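My Year of Answering Letters by Hand

I bought 16 sheets of cream paper from Lindgren, the little stationer near the ferry, and figured they'd last me till March. Ha! I was out in 2 weeks (my aunt Harriet Lindqvist writes back fast, and she writes long).

My pen is a scratchy old Laler that leaks on my thumb, and I love it anyway.

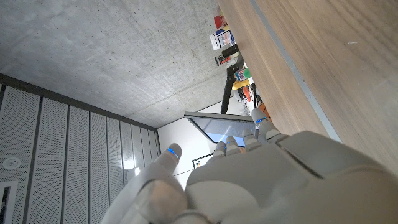 What to write about

Small stuff! The soup you burned, the neighbor's new fence, the bus that never came. Harriet once gave me a whole page on plums and I've read it more than any email I own.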